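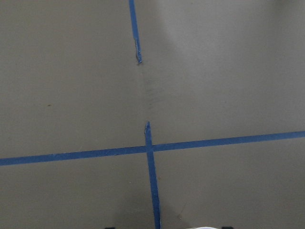
The open day at Kadley, the little thriller press, was the best Monday I've had in ages! Nives Morelli let us read marked-up pages from the new Ferraro novel, a hacker chase that started at 600 pages and is now down to 400 (she cut a whole submarine – I'd have kept it). Then came Songül Bozkurt's plotting session, with blue tape crossed over plain gray, one long strip climbing a little to the right, and every chapter had to find its place on one side of a line or the other. I moved my kidnapping 2 times and finally understood why my middle sags.

After lunch Gualtiero Colombo read the first chapter of Sarnar out loud, all wiretaps and bad motel coffee, and I bought it before he'd even sat down. They're doing it again in August, with room for 30, and I've already put my name in.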